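**Hosar publishes first results from its gripper comparison programme**

Bruven, September - Hosar has released the first results of a programme comparing three two-finger grippers for household robot arms. Each gripper completed 1256 simulated attempts at picking small objects from soft furniture, using the same arm and controller throughout.

The Motitden gripper dropped 13 objects over the full run, the lowest figure of the three. The Yalçınkaya unit closed faster but needed more second attempts on rounded items.

"Soft seating is a hard test for any gripper, and buyers have had little to compare," said Raed Moussa, head of testing at Hosar. "We have kept the conditions equal and will publish the settings in full."

Trials on physical arms will follow at the Bruven site.
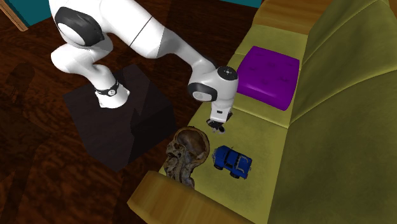 Will the results be open to other laboratories?

The full results and controller settings can be requested from the Hosar press office free of charge.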